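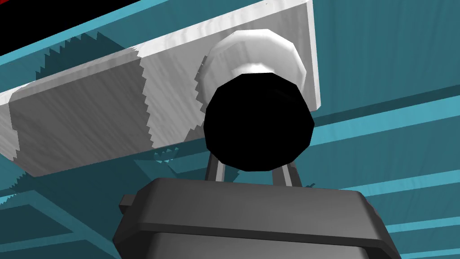
*Gripper-side view in the simulator, with the two fingers at a black cylindrical fitting under a white panel.*

**Practice Before Parts: A Simulation Kit for Gripper Work**

Wenov sells a software package for shops that want to test gripper tasks before they buy or free up an arm. The current release, reviewed here over four weeks in August, includes a scene editor, a physics engine licensed from Gidel, and a library of household and light industrial fixtures. A single-seat license costs $465 a year. Support for a second arm in the same scene is extra.

The fixtures are the main reason to look at it. Knobs, handles, hinged panels and sliding panels come as parametric parts, and each has settings for friction, travel and return force. A user picks a part, places it on a panel, and sets the start pose of the gripper. The planner then proposes an approach, which can be accepted or edited by hand.

We ran one grasp task 1000 times with random offsets in the start pose. On a desktop with a mid-range graphics card, the batch finished overnight. The run log records joint positions, contact forces and the time of first contact for each attempt. It exports to plain text, and our own scripts read it with no changes.

Contact handling is good for the price. Finger forces stayed stable against round parts, where cheaper packages tend to jitter. There is one limit to plan for: collision shapes are faceted, and the default setting is coarse. A finger that should roll smoothly around a cylinder can instead settle on a flat. Raising the facet count fixes most of this and slows the run.

Rendering is the weak side. Cylinders look like polygons up close, and shadow edges break into stair steps at the default map size. For force and motion work this has no effect. For training a vision model it may, and the manual gives the subject only two short paragraphs. Thorlacius, whose competing package costs more than twice as much, has softer shadows and a better set of surface textures — but a smaller fixture library.

Setup took most of a day. The installer expects one specific driver version and stops without a useful message if it finds another. Once past that, the scene editor is easy to learn. Undo works across all edits except changes to joint limits, which must be re-entered.

Transfer to hardware goes through a bridge module built by Boncombe and included in the license. It sends accepted paths to the arm controller at reduced speed by default. We did not test the bridge for this review. Wenov says a hardware guide will ship with the next release.

The package suits small teams with a defined task and someone on staff who can read a force plot. Teams that mainly need camera data should ask for the trial license first and check the renders at their own working distance.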